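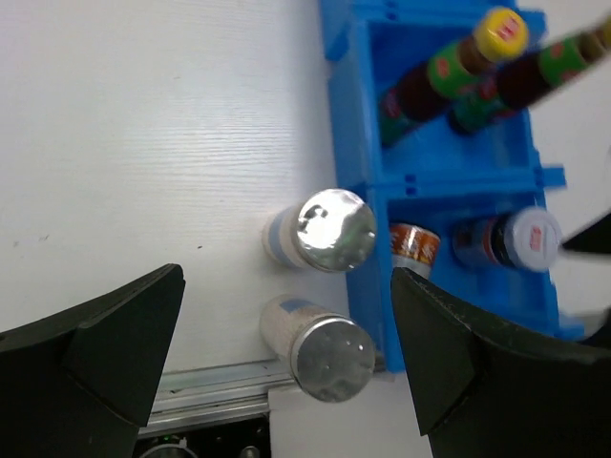 Chapter 4
Getting paid before you run out of money

When I started Brindley, I thought the hard part would be finding customers. I had a repair service for school musical instruments, a van that mostly worked, and a spreadsheet that told me we'd be in the black by July. The customers came along quite happily. Their money took its time.

I want to start this chapter with that story, partly to get it off my chest and partly because it's the commonest kind of trouble I see in small social enterprises. You can be doing good work, with a full order book and a profit on paper, and still be lying awake wondering how you'll cover wages. Accountants call the gap between those two things working capital. I called it other things at the time.

So, our first big job was for a group of schools out at Ondham. They wanted 209 instruments fixed before the start of term – mostly clarinets and violins, plus a tuba I still dream about. I quoted a fair price, they said yes, and I went straight out and ordered pads, strings and reeds. My supplier wanted paying in 14 days. The schools paid at the end of the month after the month we invoiced. I hadn't asked, and they hadn't thought to mention it (why would they?).

Do the sums and you'll see the trouble. I'd paid for parts, I'd paid Asanka Amarasinghe for six weeks at the bench, and I had $1424 left in the bank with the van registration due. We were owed many times that amount. None of it would buy petrol.

What got us through was a phone call I'd been putting off. I rang Myfanwy Gwilliam, who looked after the accounts at the biggest of the schools, and told her plainly where we were. I was expecting a frosty chat. She asked why I hadn't sent a separate invoice for each batch as it went back, and then she paid the first one that same week. I'd been so busy trying to look like a proper organisation that I'd left the billing until everything was finished.

I've told that story to plenty of founders since, and they usually have one of their own. Sajib Sarkar runs Brumedar, a catering business that trains young people coming out of care. His problem was the opposite of mine. His customers paid on the day, but he won a grant that came in arrears, so he had to spend the money first and claim it back each quarter. He very nearly turned it down. In the end he asked the funder for a share up front, and they had a form for it sitting there all along!

Then there's Mridha, a sewing workshop started by Hashini Sivakumar and Mahfuz Talukder. They did everything right and still got caught, as a large order for 300 tote bags was cancelled after the calico had been cut. They hadn't taken a deposit. They do now, and they tell me they haven't lost a single customer over it.

You'll meet all three of our organisations again as we go along, with their numbers laid out so you can work through them yourself. I'd suggest having your own bank statements handy too. If you're not trading yet, use your best guesses and write them in pencil.

What we'll cover in this chapter

We begin with the cash flow forecast, which is really just a list of what you expect to come in and go out, and when. I'll show you the plain version I use, with one column for each week. Monthly columns are fine for a board report, but a month can hide a very nasty fortnight.

After that we look at payment terms: how to ask about them before you quote, how to word them on an invoice, and how to chase a late payer without wrecking the friendship. There's a section on deposits and staged billing, and another on grants paid in arrears. The last part deals with overdrafts and short-term loans, including a few I wish I'd said no to.

Before you read on

Grab a piece of paper and write down the three biggest payments you expect to receive this year. Next to each one, put the date you think the money will land in your account. Now write down who told you that date. If the answer is "me", put a star beside it and keep the page somewhere safe – we'll be using it in section 4.1.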